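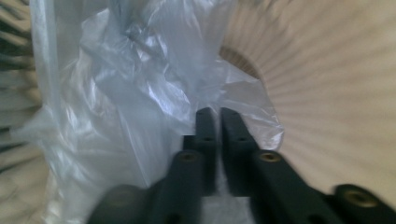

Thin clear bag, bunched up. The kind I mean.

Thread: What do you do with thin clear plastic bags?

fenwick_lane
Moved into a smaller place in May and the drawer next to the stove is already full of these. I mean the big thin clear ones that new bedding and small appliances come wrapped in, no handles, no print. They don't stay folded. I push the drawer shut and by the next morning it won't open. Do you keep them, and if so, how?

mossytop
Fold them flat in thirds, press the air out with your forearm from the closed end toward the opening, then roll. Rubber band around the middle. I have 20 in a shoebox on the closet shelf and could fit more.

dora_k
Rolling is too much work for something that came free with a pillow. I stuff them all into one bag and hang it on a hook behind the pantry door. Takes a few seconds.

mossytop
Until you need one and pull out six.

dora_k
Then I put five back.

Gostwood
Depends what you use them for. I store winter blankets in mine, so they get a flat fold and go inside the blanket bin over the summer. If you don't have a use in mind I'd take them to the store drop-off. Check first that yours takes film, some only want grocery bags.

fenwick_lane
Mostly I line the small trash can in the bathroom with them, and once in a while I wrap shoes for a trip. So maybe one a week.

halfpint_110
One a week is a use. Keep ten, get rid of the rest. I also cut the bigger ones open along the side seam and lay them under the paint tray.

Signe Ásgeirsdóttir
I worked in the linen room at a hotel in Burnusholm and we got bags like this off every delivery. We kept them in an empty tissue box screwed to the inside of a cupboard door. Lay one flat, lay the next one half over it, fold the end of the first back across, and keep going. They come up one at a time. It works with thin film as long as the bags are close to the same size.

dora_k
OK, that one I might try.

tallow
I'd be careful storing blankets in them long term. My mother's wool ones smelled musty after a winter in plastic. Cotton covers are better.

Gostwood
Mine are fleece and go in fully dry. Never had a smell. I wouldn't do it with wool either.

halfpint_110
Also, if there are small kids in the house, don't leave these in a low drawer. Tie a knot in each one or put them up high. The knot makes them bulkier, so up high is easier.

fenwick_lane
No kids here, but my sister brings hers over on Sunday. I'll move them to the top shelf. Going to try the tissue box with the medium ones and take the giant ones to the drop-off. Does it matter if they still have tape on them?

mossytop
Cut the taped part off. Paper labels too.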